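Home & Habit | Small Spaces

Search stories, rooms, people... Go

I have spent a silly amount of this year thinking about pale grey. Blame Rania Hattar, who had me over for tea in May and let me loose in the hallway she'd just finished redoing. I came home and glared at my own walls (cream, scuffed, a bit sad) for the rest of the evening.

Rania's rule was no strong colour past the front door. She went through 78 paint chips to get there, and her partner Tarek reckons he can still see them when he shuts his eyes! The budget was $3000, and she blew a good chunk of it on panels from Kuvwood, a little outfit run by Gorazd Omerović, who will talk to you about seams for as long as you let him. I let him for ages. A join should look like you meant it, he says, so have a metal strip and be proud of it, or hide the thing completely.

I'm on team strip. Big smooth surfaces can go a bit dentist's waiting room, and a skinny line of silver gives your eye somewhere to land. It also picks up the light, so the whole place changes colour between breakfast and dinner.

Cleaning is the catch. Anything with a bit of gloss shows every fingerprint, and Rania has 2 kids. She does hers with warm water and an old flannel, top to bottom, then a dry cloth along the edges of the strip where the grime likes to settle. The fancy spray I'd paid for left streaks on my bathroom mirror, so I've gone over to the flannel as well.

My own hallway is booked in for after winter. I'm down to four greys.

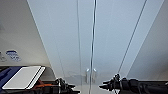

Soft greys and off-whites, with a silvery strip running down the middle.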